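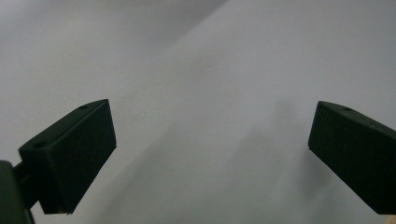
D'après l'atelier Jenitz, la colle de poisson devrait tenir sans charge si on la laisse gonfler une nuit entière, et notre farinage viendrait du séchage trop rapide, pas de la proportion d'eau. Remarque reçue ce matin par téléphone. Je la note parce qu'elle contredit ce que j'avais écrit après la série précédente.

27 juin 2023

Reprise des essais d'encollage pour le registre Barbu (papier chiffon, feuillets affaiblis en tête, ancienne mouillure). Gélatine préparée hier soir, gonflée à froid, fondue ce matin au bain-marie sans dépasser 40 degrés. Filtrée deux fois sur étamine, il restait des peaux au premier passage.

Lot A : gélatine à 1 %, au pinceau plat, une face. Séchage sur feutre, à l'air libre.
Lot B : même bain, les deux faces, séchage entre buvards sous poids léger.
Lot C : méthylcellulose, pour comparer. Stock Skenov, sac de 800 g entamé, à recommander avant juillet.

Le lot A gondole nettement, surtout dans le sens perpendiculaire aux vergeures. Après remise à plat il reste une ondulation en pied. Sonnant correct, la feuille a repris du corps. Toucher un peu sec, mais pas cartonneux.

Le lot B est plus régulier. Deux chutes ont collé légèrement au buvard, j'aurais dû intercaler un non-tissé dès le départ. Refait avec, plus de problème. C'est cette façon de faire que je garderais pour les cahiers du début, si l'encre le permet. Test de solubilité de l'encre à reprendre sur la marge du feuillet 185 : la goutte d'eau n'a rien pris au buvard, mais l'essai à l'eau tiède n'a pas été fait.

Lot C : souple, aucun changement de teinte à l'œil. Résistance au pli décevante par rapport aux deux autres. À conserver pour les doublages au japon, pas pour le réencollage.

Farinage : frotté au doigt ganté puis au coton noir. Une trace blanche sur A, rien sur B. Cela va plutôt dans le sens de la remarque de Jenitz. Pour trancher il faudrait un lot A séché lentement sous bâche, bain identique. Chutes déjà coupées, dans la chemise bleue.

Hygromètre : celui du fond donne toujours 2 points de plus que l'autre. Je me suis fié à celui de l'entrée, 52 % en début de séchage, 55 % à la fin.

Devis Clallidik pour les feutres neufs : 1390 euros, port compris. Cher. Les nôtres pluchent sur les bords mais le centre est encore bon, on peut les recouper pour les petits formats. Voir s'ils font un prix sur des chutes.

À faire :
- lot A bis, séchage lent
- test de l'encre à l'eau tiède
- laver l'étamine, jeter le reste du bain (il ne se garde pas)
- étiqueter les chutes au crayon, le feutre bave à l'humidité
- rappeler Jenitz pour demander leur temps de séchage exact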